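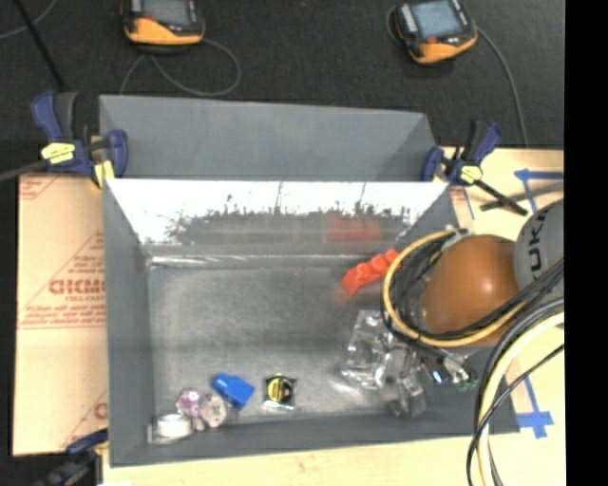
Bouchra Tahiri wrote in after my last column to ask whether a set of printed cell rules is worth paying for, when every robot already comes with a manual as thick as a loaf. She had read the Flusach bench pack twice and still couldn't decide. Her feeling was that good practice is something you pick up from the person at the next bench, and that a ring binder mostly gathers dust.

Print this review | E-mail to a friend
Reading time: 4 minutes

Well, I have now lived with the Flusach Bench Rules for Picking Cells since August, and I've grown very fond of it, so let me try to answer her properly (and at my usual length, sorry!).

You get a binder of 78 pages, a stack of wipe-clean cards and 40 stickers for labelling clamps, cables and pendants. The pages are thick and turn easily with gloves on, which I appreciated more than I expected to. It's written for people who run an arm over a bin of mixed bits and pieces all day, and it keeps to that.

The chapter I'd buy it for is the one on holding the bin still. It wants the bin clamped to the table at more than one corner, the clamps checked by hand before the first pick, and the bin's place marked on the tabletop in coloured tape so that it goes back to the same spot after cleaning. We did much of this already, in a lazy sort of way, but we had never written down who checks, and now it's on a card with a box to initial. Lovely.

Teach pendants get four pages to themselves. The rule is that a pendant has a home, that its stop button can be reached without leaning over the table, and that its cable lies where a foot won't find it. I'll admit we argued over this one for most of a tea break – a floor is not a home, according to Flusach, and I have come round to their way of thinking. A plain wall hook does the job.

Then there is the section on what goes in the bin. Clear wrapping and shiny plastic are treated as a test of their own, to be logged separately from plain, solid things, and there's a sensible paragraph about glare on glossy bin walls and moving the lamp before you start blaming the software. I wish I'd had that paragraph years ago.

Hoses and cables come off less well. The advice is to run the arm slowly through its full reach and watch the slack, and I agree with every word, but it takes up half a page and there's no drawing. The Plevora guide is much better here, with big clear sketches of loops at the wrist and how much room to leave them. If your arm carries a thick hose, borrow a copy.

The other grumble is the inspection table at the back. It asks for a short check every 200 picks and a full one every 4000, with no allowance for a light load or a heavy one. We've kept the first figure and quietly pencilled in our own for the second, with a note of who changed it and why. The binder does at least leave a margin wide enough for pencil.

One more thing: the cards do not replace your own risk assessment, and Flusach says so on the first page. Please don't skip that page, as I very nearly did.

So, Bouchra, I would say yes, buy it, and keep the person at the next bench as well. Ours has already corrected two of the cards. If you run a single arm and never change shift, you could manage with the cards alone, and Kabbaj will sell you those separately if you ring and ask nicely.

Related reviews
Plevora Guide to Hoses and Cable Runs
Kabbaj bar clamps, the long-handled sort
Bomusance pendant hooks and wall brackets
Floor tape or table tape? Readers' replies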